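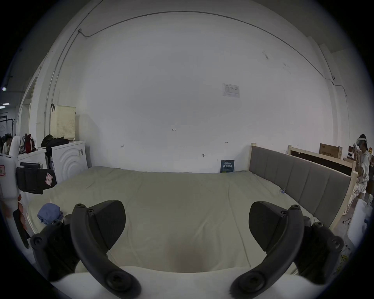
Bed-making and laundry tips from the Mindent project

Bilal Sayegh, for the Jitberg student robotics club

Our club has spent most of the winter teaching grippers to do the jobs our mothers have been asking us to do for years, and along the way we have picked up a fair number of habits that I keep repeating to each new intake. I promised in January that I would write them down, so that people could read them on the bus and not have to hear them from me over the noise of the kettle. Some are about recording with the handheld grippers, some are really just about bedding, and a few have crept into how I do things at home (my own bed has never looked so respectable, I have to say!).

Before you pick anything up

Strip the bed back to one layer and look at it properly. If there's a duvet, a throw and a sheet all in play you will end up fighting all of them at once, and the recordings will be a muddle. Add the layers back one at a time over the following sessions, when everybody's hands have got used to the weight of the tool.

Have a look at the finger pads too. Fluff builds up on them far more quickly than you would think, particularly after towels, and a fluffy pad slides straight off cotton. A barely damp cloth and a minute's patience is enough. Please don't use washing-up liquid. I did, and spent a whole afternoon wondering why nothing would grip.

Check the screws on the jaws while you're there. Finger tight and then a small nip with the driver is plenty, and if one keeps working loose, tell whoever is looking after the tool box and use the other gripper for the evening.

Tie long hair back, take off bracelets, and roll up wide sleeves. Coats and bags can go anywhere you like so long as they aren't where somebody's feet need to be.

Picking up fabric

Go for a fold or a wrinkle first. Flat cloth on a flat bed is the hardest thing in the world to pinch, whereas a wrinkle is practically holding its hand out to you. If the thing you want is lying dead flat, press one pad down lightly and drag it a little way, and a wrinkle will come up in front of it.

Come in low and slow, with the jaws wide open, and close them only when you have stopped moving. Beginners nearly always snatch. It's the most natural thing to do, we all did it, and it makes the recording very hard to learn from.

With a single crumpled item, a T-shirt or a pillowcase say, lift it by whatever bit comes easily and let it hang for a moment. Gravity sorts out a good deal. Then lay it down again and look for a corner. I used to hunt about for corners in the heap, and I must have wasted hours of everybody's time that way before one of the first-years asked me, very politely, why I didn't just shake it.

Thick duvets want a deeper bite than sheets do. Push well in past the edge seam before you close, and walk backwards as you pull, keeping your arms still and letting your legs do the work. Your shoulders will thank you the next morning.

Smoothing

Start at the head end and work towards the foot, in long strokes, with the jaws closed and the flat of the pads on the cloth. Overlap your strokes as you would when painting a fence. Chase the big wrinkles off the side of the bed and leave the little ones alone, as a duvet that has been fussed over tends to look worse than one that hasn't.

Keep small things off the bed while you are smoothing. Care labels, tags, pens, stray bits of lead and somebody's earphones have all been swept along and lost down the side at one time or another.

Working with someone in a headset

If your partner is wearing a headset, say where you are before you move, every time. "Coming round the foot end" is quite enough. Keep one side of the bed clear for them to stand in, agree which side it is before you begin, and don't hand them anything without speaking first.

Swap over more often than you feel you need to. Tired people make sloppy recordings and don't notice, and then they are cross when we throw them out.

Keep the tools charged between turns, and hang the leads up out of the way when you can. The hooks from Climik hold perfectly well on painted walls if you wipe the paint first and leave them overnight before hanging anything on them.

Keeping count

We set ourselves 3000 recordings for the bedding tasks, and it sounds like a mountain, but a pair who have got into a rhythm can do 50 in an evening and still have time for toast. Write the number of each batch down as soon as it's finished. Pencil on paper is fine, and so is a note on your phone, but do it before you put the kettle on.

Be strict when you look back through them. In our last batch of pillowcases we kept 85 and let the rest go, and I was rather sorry about it, having done most of the bad ones myself. Keep the odd fumble where you dropped something and picked it up again neatly, though. Those are useful, and it would be a shame to teach a robot that nothing ever goes wrong.

Washing the practice linen

It gets grubby surprisingly fast with so many of us handling it. Cool wash, no fabric softener (it makes everything slippery, see my washing-up liquid story), and a line dry if the weather allows. Don't iron it. Creases are what we're there for.

New sheets should go through the machine twice before you use them, or they'll be stiff as card. If you have old single duvet covers at home, plain or patterned, we would be very glad of them. Leave them in the crate by the door at Hamdan with your name on the bag if you would like the bag back.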